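Why Do Games Need a License?

Before a company can run games where people play for money, it has to get permission from a government. That permission is called a license. You may know about other licenses already. Drivers need one, and in many places you need one to go fishing. A gambling license is the same sort of thing, with a lot more paperwork.

What counts as gambling?

Gambling means risking money on something when you don't know how it will end. A lottery ticket is gambling. So is a slot machine, where pictures spin and stop in a row. Gambling is for adults only. In many places you must be 18, and in some you must be 21.

A board game at the kitchen table is not gambling, even if it uses dice. You don't pay to roll, and you don't win cash.

Who gives out the license?

The office that makes and checks the rules is called a regulator. A country may have its own regulator, and in the United States most states that allow casinos have one too. A license from one place usually doesn't count in another, so a company may need several.

The regulator asks who owns the company and where its money comes from. It asks how players' money is kept safe and how the company will keep children out.

How do you test a game of chance?

Every computer game of chance has a part called a random number generator. Random means that you can't guess what comes next. The generator picks a number, and the number decides what the player sees on the screen.

Suppose a small company called Zumider makes a game with 12 colored fish. Each time you press the button, one fish jumps. If the game is fair, every fish should get the same chance. Samer Srour, a game tester, has the computer press the button 2,000 times and writes down the results. If you divide 2,000 by 12, you get a bit less than 167, so that is close to how often each fish should jump. The blue fish jumps 182 times. Is the game broken? One number like that is not enough to tell. Random results are always a little bumpy, so Samer runs the test again and looks for the same bump in the same place.
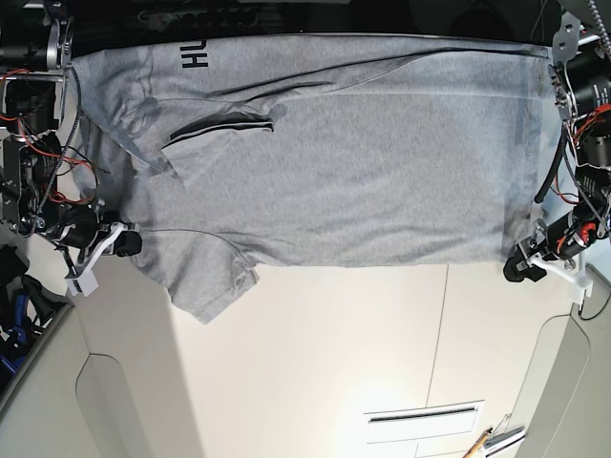
A gray T-shirt with black lettering, laid out flat.

Real testing labs use far more tries than that. They also read the computer code, which is the list of instructions the game follows.

Try it yourself

You need one die, a pencil and some paper.

1. Write the numbers 1 to 6 down the side of the paper.
2. Roll the die 60 times. Make a mark next to the number you get each time.
3. Count the marks. A perfectly even result would be 10 for each number. You probably won't get that.
4. Do it again and compare the two lists.

What if a company breaks the rules?

The regulator can send a warning or make the company pay a fine. It can also take the license away, and then the company has to stop offering its games there.

Words to know

License: official permission to do something.
Regulator: the office that makes and checks the rules.
Random: impossible to predict.
Fine: money you must pay for breaking a rule.

Written by Maja Mazurek. Checked by Jui-lin Chou.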